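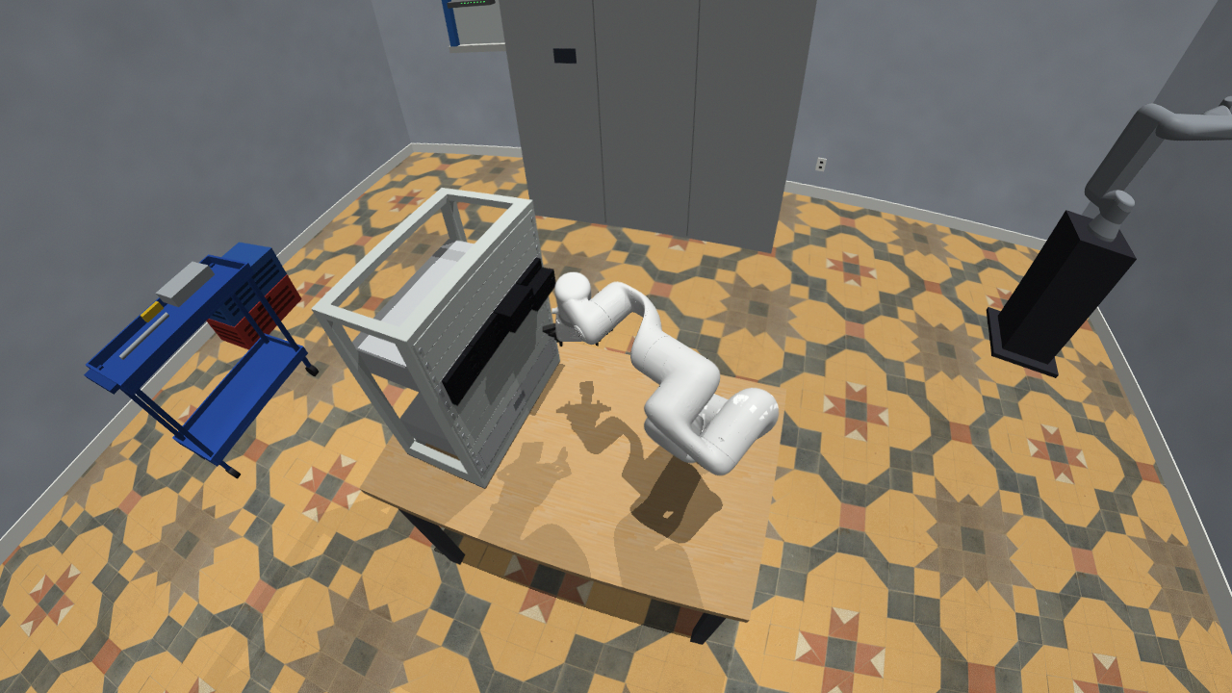
A white robot arm and a metal rack on a wooden table

Mekora Cloth and Dress: Frequently Asked Questions
Last updated Wed 25 February

What is Mekora?
Mekora is a highland town at an elevation of 2,117 meters. The name covers both the town and the surrounding farms. These answers deal with the town's woven cloth and the occasions on which it is worn.

What is puter cloth?
Puter is a plain-weave cotton cloth made in narrow strips on a ground loom. The strips are sewn edge to edge to form a wrapper or a shoulder cloth. Older pieces spell the name with a double t on their labels. Both spellings refer to the same cloth.

How many strips are in a wrapper?
An adult wrapper has six strips. A shoulder cloth has fewer, and the number varies by family. Strips are cut from one continuous length, so the weaver has to plan the border pattern before starting.

How many threads are in the warp?
A full wrapper uses almost 2,000 warp threads, counted across all strips. Border strips are set more closely than center strips. This is why the edges of a finished wrapper feel stiffer.

Is the thread spun locally?
Hand-spun thread is still used for the weft in ceremonial cloth. Everyday cloth is woven from mill thread bought at Lukumay market. The two can be told apart by running a thumbnail along the weft: hand-spun thread has thick and thin places.

What do the colors mean?
Undyed cloth with a dark brown border is worn at burials. Red and white stripes are worn at weddings by the bride's side, and blue and white by the groom's. There is no fixed rule for market days. Green was not used before mill thread became available and carries no set meaning.

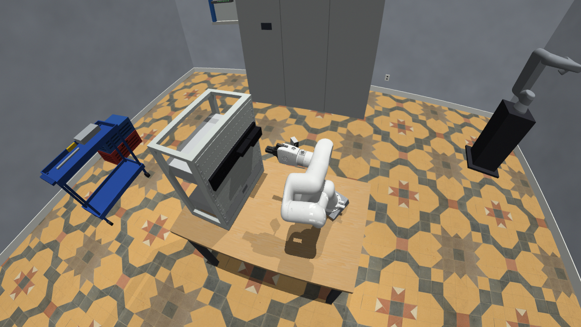
Neema Rotich wrote in to say that the wedding colors given here apply only to the upper part of town. In the lower part, both families wear red and white, and the groom's side is marked by a blue head tie. We have no reason to doubt this. The answer above follows the usage of the upper town and will be revised when the next edition is prepared.

Can visitors wear the cloth?
Yes. Plain and striped cloth may be worn by anyone. Burial cloth should not be worn to other events, and it is normally lent within a family and not sold.

When is the Drastora held?
The Drastora is the yearly dressing day and falls in June, after the first harvest. Each household brings its oldest wrapper to the open ground, where it is aired, checked for insects and folded again. The last household register listed 1,319 households. Not all of them own a wrapper old enough to bring, and those that do not may bring a shoulder cloth.

How should puter cloth be washed?
Use cold water and plain soap. Do not wring the cloth. Dry it flat in shade, with the border facing down. Red dye from before the use of mill thread will bleed, and pieces of that age 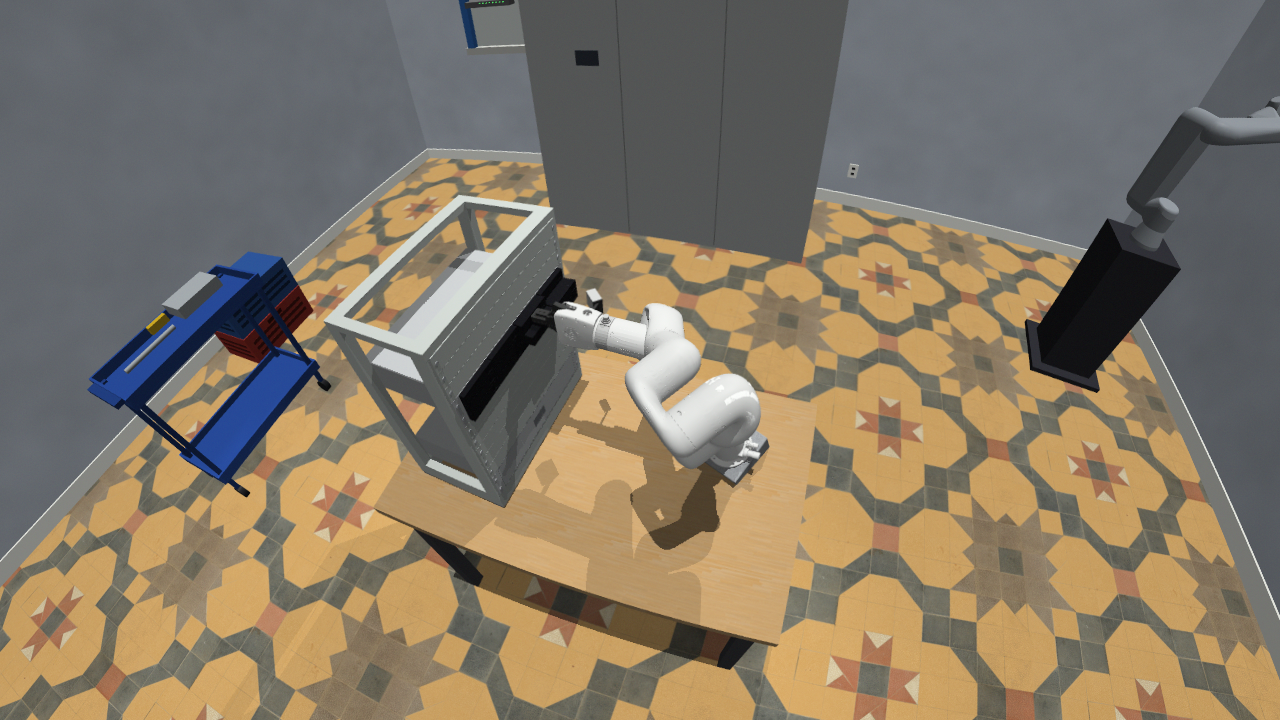 should be aired only. If an old piece must be washed, test one corner with a damp white rag first. Any color on the rag means the dye is not fast.

How is it stored?
Fold along the seams, never across a strip. Refold each year on a different seam. Cedar chips may be placed near the cloth but should not touch it.

Can a torn strip be replaced?
Yes, if the weaver has the original thread count. Bring the whole wrapper, including loose pieces of border. A replaced strip is usually set on the inside, next to the body.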